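4.2 Shot selection after the first free throw

The second question was whether the result of a first free throw changes what a team does on its next trip down the floor. Coaches we spoke with in the Binton league were split on this. Hứa and Strickland looked at the same matter in an earlier season and found a small shift toward shots near the basket after a miss, but their sample mixed home and road games and did not separate the last five minutes of play. We kept those apart.

The sample for this section is 154 games from the Binton league, all played in the regular season. Playoff games were dropped, as were games that went to a second overtime, where foul trouble had usually removed one or more starters. Each possession was coded by two readers working apart from each other. Kravchuk settled the cases where they disagreed, most of which involved loose balls and whether a tip counted as a shot. The coding sheet was the one used in Section 3, with one column added for the score at the time of the foul.

We counted a possession as following a free throw only if the fouled team regained the ball without a timeout in between. This rule cost us a fair number of trips late in close games. We tried a looser version in which short timeouts were allowed, and the direction of the results did not change, so the stricter version is reported throughout.
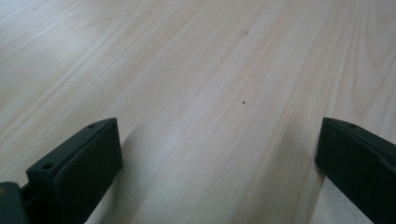 Figure 2. Wood surface seen at a low angle.

Long rebounds are a separate problem for this kind of coding. A missed free throw that comes off the front of the rim tends to stay in the lane, while a miss off the back can carry past the players lined up for it, and the two lead to different kinds of next possessions. Our readers marked each miss as short, long or wide. Wide was the hardest to judge from the sideline recordings. In several of the older arenas the upper lights put bright bands on the floor, much as the reflected light in Figure 2 makes some strips of grain look almost white, and the lane lines were hard to follow through the glare. Where the landing spot of the ball could not be placed, the miss was left unmarked and the possession was kept in the main count but taken out of the rebound tables.

After a made first free throw, teams went on to shoot from outside at close to their usual rate. After a miss, the share of outside shots fell, and the drop was larger on the road than at home. The difference held for starters and for bench players. It was weaker for the Rätsep club, which ran a set offense built on corner shots and called few plays inside at any point in the season. Taking that club out made the road effect slightly stronger.

Margin mattered more than we had expected. When the fouled team was ahead by double figures, the first free throw had no clear effect in either direction. With the score within 2 points, the move toward the basket after a miss was easy to see, though the number of such possessions was small and we would not lean on it too hard. Lưu has suggested that this reflects play calls from the bench more than choices by the player with the ball. Our data cannot settle that. The recordings have no usable sound, and hand signals were visible on only nearly 34 percent of trips.

One further check was made for fatigue. Yaman's measure, which uses minutes played since the last rest, was added to the model from Section 4.1. It lowered the estimate for road games a little and left the home estimate where it was. Results with and without the measure are given side by side in the appendix.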